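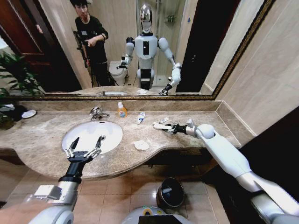 添付1:洗面台。楕円の白いボウル、蛇口、右側に小物

件名:洗面台の天板に輪じみ+蛇口の根元から水にじみ
受付:Joseo 住設サポート
物件:Fatville 24号室 主洗面
担当:Iara Quiroga
状態:対応中 → 一部完了(下のほう参照)

■申告内容(入居者さまから)
大理石の天板、ハンドソープを置いてる所に丸い跡。拭いても取れない。あと蛇口のうしろ側がいつも湿ってる気がする。排水も少し遅い。急ぎではないが、11月中に見てほしいとのこと。

■とりあえず返信したこと
・酢、クエン酸、カビ取り剤は使わないで下さい。大理石は酸で艶がなくなります
・メラミンスポンジもだめ
・ソープは一旦トレーの上か、ボウルのふちから離す
・使いかけの歯磨き粉も石の上に直接置かない。フタ閉める

→返事あり。「先週クエン酸かけました」。あー。先に聞けばよかった。

■ログ

9:40 現地。止水栓しめて、天板の上の物をどかす前に位置だけメモ。跡がどこに出たか後でわからなくなるので。ソープは蛇口の右、チューブはその右、丸い小皿は左端のほう。植物の葉が左から天板にかかってる。水やりの水が垂れるらしいので、鉢は少し左へずらしてもらうことに。

9:55 輪じみ確認。2か所。ひとつはソープの底と同じ大きさ、もうひとつは少し手前。爪で触ると段差なし。斜めから懐中電灯あてると艶が飛んでる。石鹸カスじゃなくて酸やけ(エッチング)の方。クエン酸で確定だと思う。

10:10 蛇口。根元にティッシュ巻いて5分放置 → 乾いたまま。レバー上げて水出しながらもう一回 → うしろ側だけ湿る。吐水口からじゃなく、台座のパッキン側。下の収納に頭つっこんで見たがナットが手で回る。ゆるい。

10:20 ナット増し締め。再テスト、湿りなし。ただしパッキンは古そうなので部品注文。Bevwood の品番を見ようとしたら箱がない、説明書もない。現物から寸法とった。

10:35 排水。ヘアキャッチャーはなし。目皿はずしたら髪と歯磨き粉の固まり。引っぱり出して湯を流す(熱湯はNG、ぬるめ)。流れは普通に戻った。薬剤は使ってない。

10:50 輪じみの処置。中性洗剤で拭く→水拭き→乾拭き→完全に乾かす。そのあと Pirihi の大理石用ポリッシュパウダーを少量の水で練って、湿らせたフェルトで小さく円を描く。ひとつ目は9割がた消えた。ふたつ目はうっすら残る。これ以上やると周りとの艶の差が出るのでやめた。
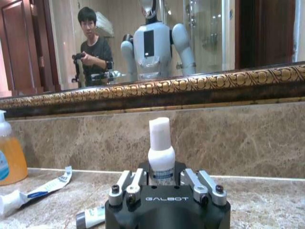 添付2:天板のソープ側。オレンジ色のハンドソープ、歯磨き粉、白いボトル、奥は石の立ち上がり

■小物について
上の添付2のあたり、物が石にじか置きになりやすい場所です。歯磨き粉の箱の切れ端みたいな紙も置いてあるけど、印刷のある紙は濡れると色が石に移ることがあるので捨ててもらって大丈夫です。白いキャップのボトルは中身がわからないので聞いたが返事まだ。化粧水や除光液の類なら要トレー。除光液はシーラーを溶かすやつがあるので特に。

■鏡のこと(ついでに聞かれた)
額縁が金色の飾り縁なので、ガラスクリーナーは鏡に直接吹かない。布に吹いてから拭く。下の縁に液がたまると裏から黒くなります。縁は乾いた刷毛でほこり落とすだけ。

■シーラー
水滴テスト:ボウル手前に水を数滴、しばらく置いて拭くと石が少し濃く見える。しみ込んでる。塗り直し推奨。やるなら
1 前の晩から天板使わない
2 中性洗剤で全体拭き、乾燥
3 Pirihi のシーラーを薄く、余りはすぐ拭き取り。残すと白くムラになる
4 24時間、水も物も置かない
立ち上がりの石も一緒に塗る。ボウルの周りのコーキングにはつけないこと。

■残作業
・蛇口パッキン交換(部品まち)
・ふたつ目の輪じみ、石材屋に見せるかどうか入居者さま判断まち
・シーラー日程。洗面が丸一日使えなくなるので、もうひとつの洗面がある時に
・トレー、陶器かシリコンで底がざらついてないもの。金属は錆輪が出るので避けてくだい

■入居者さまコメント
「排水すごく早くなりました。跡は奥の方なら気にならないので石材屋さんは保留で。シーラーはお願いしたい。白いボトルの中身は後で見ておきます」

→了解。石材屋は保留にしてチケット開けたまま。パッキン入荷したら同じ番号で連絡します。Iara

追記:入荷連絡きた。交換とシーラーを同日にまとめる。先にパッキン、漏れテスト、天板を乾かしてからシーラーの順。逆にしないこと。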